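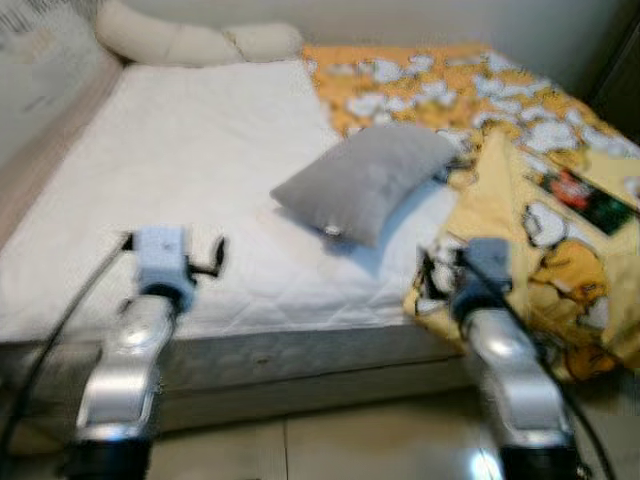 What the Second Pair of Hands Is For

I have worked in housekeeping most of my life and supervised it for the last 9 years, at a family guesthouse called Duduvden. In October the owners brought in a two-armed bed-making robot from a company named Pikska. I was asked to write something for the staff newsletter and it got too long, so it is going here.

My view is that the machine should stay, and that the way we brought it in was wrong.

Start with the work. People who have never made beds for a living think of a bed as one task. It is a string of small decisions. There is a blanket bunched up on one side. Does it get pulled flat, folded, or taken off to be washed? There is a little pillow in the middle of the pad that has to go somewhere else before anything is spread. There is a brownish mark on the side of the mattress, and somebody has to decide whether it can be cleaned or has to be reported. There is some small thing lying on the blanket that might be a phone or might be a card, and if you lift the blanket without looking, it goes on the tile.

Hagos Alemneh has made beds here longer than I have supervised them. He sees all of that from the doorway. The robot is good at the pulling and the spreading, which is the part that wears out your back and your wrists. It is slower than he is. The owners knew that when they signed. What they wanted was fewer sore shoulders and fewer sick days, and I believe them.

But the job has changed, and the pay sheet has not. Before, Hagos made the bed. Now he looks the bed over, clears what needs clearing, watches two arms do the heavy part, and fixes the corners. He is responsible for the result and for the machine. If a guest's phone gets broken, the complaint has his name on it. That is inspection work plus machine work, and at most places I know of both are paid more than room cleaning.

There is also the matter of how the time is counted. Pikska's software records when each bed is started and finished. The first Monday, a printout went up in the linen room with everyone's times on it. It did not say which rooms had children in them or which beds were pushed against a wall. Beryl Tunstall took it down and brought it to me, and I took it upstairs. It has not gone back up, but the times are still being recorded, and we have no written rule about who may look at them.

I have heard the argument that we should be glad no one was let go. I am glad. I also worked at the Smits laundry when the folding machines came in, and no one was let go there the first year either. People left and were not replaced. A promise about layoffs does not cover that -- you have to ask about the open positions too.

So I would ask for the following. Put the new duties in the job description and pay for them. Let the person in the room stop the machine at any time without filling out a form. Keep the recorded times away from discipline, in writing. Train everyone on the shift, including the part-timers, who so far have had one short talk and a booklet.

The owners have agreed to meet with us about the job description. The times are not on the agenda yet. I have asked twice and will ask again.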